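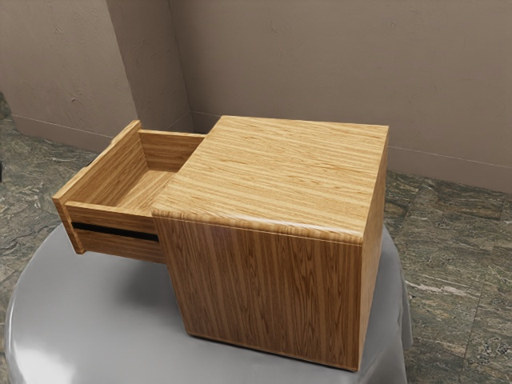 4. Fitting the drawer and setting the stop

Do this after the carcass is glued and has sat overnight. If you skipped the clamps in section 3 go back and do them, the runners won't line up otherwise.

You need: the drawer box, two side runners (bag C), the short screws, candle stub or paste wax, a small screwdriver. No power driver. See caution below.

4.1 Lay the cabinet on its back on something soft. Old blanket, folded towel.

4.2 Find the runner marked L. The letter is stamped on the back end and it's faint. If you can't read it, the L runner has its screw slot closer to the front.

4.3 Hold the runner against the pencil line inside the left wall. Front end sits back from the edge by the width of the spacer card. Put the card in, push the runner up to it, take the card out.

4.4 Start both screws by hand. Don't tighten yet.

4.5 Same on the right with the other runner.

4.6 Stand the cabinet up. Slide the drawer in half way and look at the gap along the top. Even all the way across? Tighten the back screws first, then the front. Not even? Loosen, nudge the low side up, try again. Usually takes 2 goes.

CAUTION — hand screwdriver only in this section. The side walls are thin and a driver will put the screw tip straight through the veneer. We can't supply single side panels.

4.7 Pull the drawer out and wax the bottom edges. A thin rub is plenty. Also wax the top of each runner. Wipe off crumbs.

4.8 Put the stop in. It's the small block in bag C with one hole. Goes inside, top rail, turned sideways. Slide the drawer past it, reach in and turn it a quarter so it hangs down. Drawer should now open most of the way and catch.

NOTE: kits packed before September have a stop with two holes. Use the hole nearer the long end. The other one does nothing.

4.9 Open and close it 100 times if you can stand it. Or just use it for a week. Wax beds in either way and the last bit of stiffness goes.

If the drawer sticks

Sticks at the back only — runners are toed in. Loosen the back screws, shift each one out a hair, retighten.

Sticks in damp weather — leave it til the room dries out before you sand anything. If it still drags, 300 grit on the top edges of the drawer sides, a few strokes, then wax again.

Rattles — screws not fully home, or the stop is lose. Check the stop first.

Slides open by itself — the table or floor isn't level. Felt pad under the front of the base. One is normaly enough.

Finish care

Dry cloth along the grain. Damp cloth for marks, then dry straight after. No spray polish with silicone, it gets under the finish and you can't re-coat over it later. Standing the cabinet on a cloth is fine but pick it up to move it, don't drag. Keep out of direct sun for the first month or the top will go a different color from under whatever you've left on it.

Spare parts

Bag C (runners, stop, screws) is part no. 2110. Order from the Zornitz workshop, or from Drulmont if you bought it there. Say which stop you have, one hole or two. Questions about fitting go to Yae Maruyama, anything about returns or damaged panels to Samer Dabbas. Send a picture of the damage with the box label showing.

Section 5 covers the knob. Don't drill for it before the drawer is running right.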